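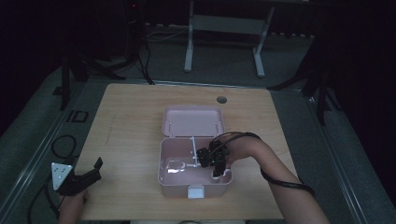
Section 2: Setting up your Komside craft box

Now for the fun part! Your Komside box is one of those little things that makes a whole desk feel sorted, and a few minutes of setting up will pay you back every time you lift the lid. Pick a spot in the middle of the table, well clear of the edges, and open the pink lid all the way so that it tilts back and leaves the tray in full reach. The white latch on the front wall should face you.

1. Wipe the tabletop with a dry cloth.
2. Take everything out of the tray and wipe the corners (crumbs of glitter love to hide there).
3. Stand the divider upright, running front to back.
4. Put long pieces on one side, small ones on the other.
5. Close the lid and press the latch until it clicks.

Note: Loading limit is 600 grams. Beads add up fast! 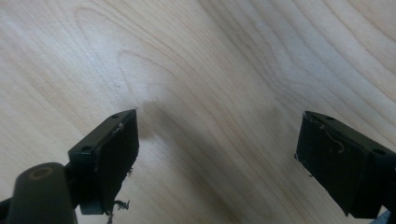
Tudcombe wrote to us after the November edition: "I kept sliding my box across the table and worried about the finish. Could you say something about felt feet?" Gladly! Stick the felt feet (bag 91) to the base, one per corner, and lift the box instead of dragging it.

Caution: Never use glue or solvent cleaner on a wooden top. A barely damp cloth does the job, and you should wipe along the grain.

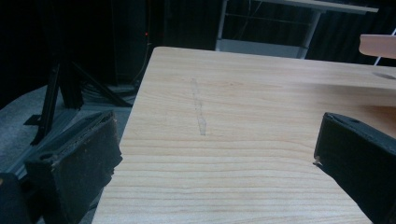

6. Let the felt feet set overnight before loading the box again.
7. Try the lid a few times. It should swing freely and stay open by itself.

Spare dividers and latches are listed under part 1026 in the Trasturent catalog.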